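Breads, Buns & Rolls > Shaping and Scoring
Thread: Pumpkin-shaped buns outside of October: allowed?

crustfallen
Posted 2023-03-31

My office in Trerbridge has a spring potluck and I signed up for "bread." Just "bread," one word, which I took as trust. The only bread I make well enough to show other adults is the string-tied pumpkin bun. I was told by a coworker who has never brought anything but napkins that this is "a fall item."

So, two questions. Is a pumpkin bun a fall item if the dough has squash in it all year, out of a can? And what do people do about the creases? Mine puff up in the oven and swallow the string, and then I'm standing over the sink with tweezers.

My batch comes to 964 grams of dough, enriched, on the soft side.

proofing_basket_case
Any shape is fine in any month. I make hot cross buns in November and the cross has never objected.

On the strings: too tight. They should lie on the dough like a belt on a man who has given up. The dough does the rest. Oil them too, and I mean soak them in oil, don't wave them at it.

rye_and_mighty
Disagree on the first part. If I walk up to a table in spring and see pumpkins I assume they've been in somebody's freezer since fall. That isn't fair to the baker but I'm hungry and I make quick decisions. Call them tomatoes.

crustfallen
They are orange.

rye_and_mighty
Heirloom tomatoes.

second_rise
I quit string years ago. Shape a tight ball, let it rest 10 minutes, then cut the rim with scissors or a bench knife so you get petals and leave the middle whole. Press the center down with a floured thumb. No tweezers, and the creases hold because they're real cuts. The Voyle book has you do it before the final proof. I do it after. The Voyle book also says to use their own brand of malt in everything including the pie crust, so I read it with one eye closed.

proofing_basket_case
Cut buns look like daisies. I said this in the last thread and I'll say it in the next one.

second_rise
They look like daisies when you cut too deep. You cut too deep. I said THAT in the last thread.

loafing_around_esgate
Steamed or baked? It matters a lot and the first post only mentions an oven halfway through. Steamed ones keep a smooth skin and you can dent the lines in with the back of a knife. Baked ones want to be round and will fight you.

For what it's worth, I would be happy to see these in any month:
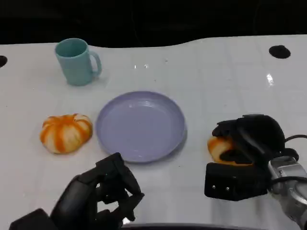

Two orange-and-white pumpkin buns, lavender plate, teal mug.

I like the orange and white together. I've been trying to get two colors at home by wrapping a thin orange sheet around a plain ball, and what I get is a plain ball wearing a scarf. If anybody has a way to make the outer layer stick, I'm listening. I've tried water and egg white, and a third thing with cornstarch that I won't be discussing.

crustfallen
Baked. I don't own a steamer. I own a colander and a lid that doesn't fit it.

rye_and_mighty
Okay, the two-color ones I'd eat in spring. I withdraw the tomatoes.

crumb_of_the_earth
Re: sticking the layers. Both doughs have to be the same softness, and the squash one never is unless you hold back liquid. Make the plain dough, divide it, and you can't just knead puree into half of it and hope. Start two bowls. Roll the outer sheet thin in the middle and thicker at the edges, same as a dumpling wrapper only backwards. Light brush of water. Pinch the bottom like you mean it, and park it seam down.

And can we talk about the stem? Everyone does the creases and then jams in a raisin. A pecan sliver is better. A clove looks great until a guest bites it, and then you have a different kind of potluck.

loafing_around_esgate
Thicker at the edges! I've been doing it the dumpling way round this whole time. Thank you. One more, same day:
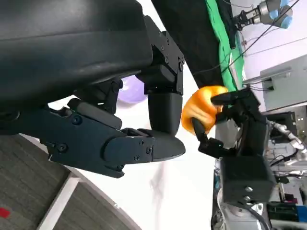
Hand and two fingers, sideways.

I'll try the two bowls this weekend. My proofing box is a Hernberg, the small one, and it runs hot on the left, so half my buns will be overproofed regardless of technique. Rotating the tray helps if I remember, and I don't.

second_rise
The small Hernberg is a drawer with ambitions. Put a damp towel on the left side and prop the lid with a chopstick.

proofing_basket_case
Or turn it off and use the oven with the light on like the rest of us.

second_rise
My oven light burned out in May and I've made peace with it.

crustfallen
Reporting back on a trial run. Tied 3 with string (oiled, loose, the belt approach) and cut 3 with scissors.

String: better. One still ate its string but gave it back without a struggle.
Scissors: daisies. I'm sorry, second_rise. I'll go shallower next time. My spouse asked if they were for Easter, so perhaps the seasonal question has been solved by accident.

Also used a pecan stem. It fell off every single one. Does it go in before or after baking?

crumb_of_the_earth
Before looks natural and burns a bit. After needs a hole, so poke one with a chopstick while they're still warm. Borrow second_rise's.

proofing_basket_case
DAISIES.

second_rise
How deep was the cut?

crustfallen
About halfway to the middle.

second_rise
I rest my case. A quarter of the way, tops. And flour the blades.

rye_and_mighty
Is the napkin person getting a bun?

crustfallen
The napkin person is getting a daisy.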